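Stodero Faux Stems: Roses and Hydrangeas

Home > Gallardo Home > Flowers & Greenery > Artificial Stems

Sold by the single stem. In stock at the Tukstead store and online.

The Stodero rose has never needed water, and it will not thank you for any. It comes in red, the color people ask for, with green leaves below the bloom and a green stem. The hydrangea comes in pale blue, a round head made up of a great many small petals, which is how hydrangeas are built and why they take up so much of the vase.

The two were not designed to go together. They do anyway. Most of our customers start with a few of each, lay them out flat on a table, push them around for a while, and end up with what they had in the first place.

Stem wire bends. Bend it slowly. If you need a shorter stem, use wire cutters and leave your good kitchen scissors out of it.

Leaves are push-fit and will come off in the box, in the car, and under the couch. Push them back on, or don't. A rose with fewer leaves looks more like one from a gas station, and some rooms suit that.

Cleaning: cool hair dryer, 20 seconds a head. Do not put them in the dishwasher. We had to add this line in October.

Stem length: 20 inches, both kinds
Carton for shops and event planners: 60 stems, one kind per carton
Rated for: indoor use
Returns: unbent stems only

Matching vase: see Skesine, narrow neck. Three hydrangeas will not fit in it. People keep trying.

Customer comments 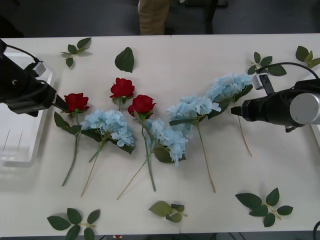 Lotte Nijs: I bought both kinds for my hallway and the blue is softer than I expected, which I like. The leaves do fall off, you weren't kidding. A dot of craft glue fixed mine. Will you be getting the rose in white?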